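Research article | Workplace Studies | Open access

4.2 Drinking vessels on shared tables

The second part of the study looked at what people put down on a shared table when no place on it belongs to anyone. We had expected papers and chargers to take up most of the room. In the notes from Stavstead, drinking vessels came up more often than either, and they were also the items most often left behind when a person moved to another seat.

Visits were made in September to 12 tables in two buildings, Stavstead and Ilthorpe. Each table was visited at 8 in the morning and again at 4 in the afternoon. Arriaga kept the notes for Stavstead and Cabral those for Ilthorpe. Nothing on a table was moved or tidied for the notes, and people were told beforehand that they need not clear up for us.

We sorted vessels by how they were meant to be used, following the scheme in Yordanov. Throwaway vessels are paper cups and the thin plastic cups from the water point. Keeping vessels are bottles with a cap, tumblers, mugs and flasks. The line between the two is not always clear - a paper cup may be refilled all day, and a tumbler may be a throwaway one that somebody has decided to keep. Where we could not tell, the vessel was entered as 'unsorted' and left out of the comparison.

The two kinds were often found close together. Figure 8 shows a capped bottle, a paper cup and a clear tumbler on one table, among cables, papers and a keyboard. A green tote bag stands on the tabletop as well, which was common at both buildings, where the chairs have no hooks and the floor is little used for bags.

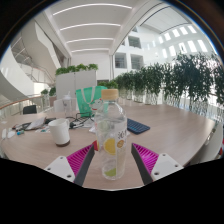
Figure 8. Clear bottle with printed fruit slices and a wood-textured cap, with a white paper cup to its left and a plastic tumbler further back. A dark blue keyboard lies behind the bottle to the right.

Decoration matters more than we first allowed for. People at Ilthorpe said they could pick out their own bottle by its print or its cap, and that plain ones were sometimes taken by mistake. A patterned bottle also seemed to hold a place at the table in a way that a paper cup did not. One person told Cabral that she would move a stranger's cup to sit down but would look for another seat if she found a bottle. We heard much the same at Stavstead, though less firmly put.

Cables made the sorting harder. Where they ran across the middle of a table, vessels were pushed towards the edge, and spills were reported more often at these tables. The Vinden tables, which have a covered channel for leads, are dealt with separately in section 4.3.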